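Apr 14, 2024

## Thin rods, handles and other things that won't stay put

Most of the advice you'll read on storing long skinny things comes from people selling racks. I've tried a few. The Fidolby wall strip cost me 50 dollars and let go of the broom inside a month. A row of plain nails in a stud has done better.

**Standing them in a bucket.** Fine for garden stakes. For anything with a finished end it's a good way to scratch the lot, and the whole thing goes over when you pull one out.

**Magnets.** Try one on the rod before you buy the strip. Plenty of shiny metal won't hold to a magnet at all, and a painted handle tells you nothing about what's under the paint.

**Rubber bands for grip.** Everybody recommends these. They go sticky over a summer in the shed and leave a mark. Ewan Hoani swears by bicycle tube cut into rings, and I'll grant him that one, mostly.

**Foam and felt linings.** I'm not convinced by stick-on padding in anything that gets squeezed. The edge lifts first, then it frays, and then you've got shreds hanging off the jaws and bare hard faces on your good handle. If you must line something, wrap the strip right around the jaw and fix it at the back. Pick off loose bits before clamping.

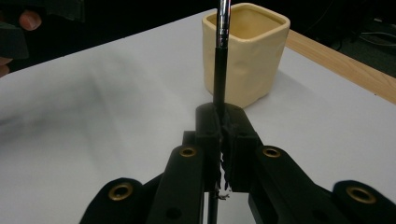

Grip low and a long rod wobbles at the top, so move up closer to the middle if you're going to wipe it or touch up the colour. Two light holds beat one hard one. Thin tube will dent well before you think you've tightened it much.

**Cleaning.** Damp cloth, a drop of dish soap, dry cloth. Lanying Mao uses a polish on the metal ends and says it keeps them bright until May. Mine look the same without it. Keep polish off the black parts, where it dries white in every little scratch.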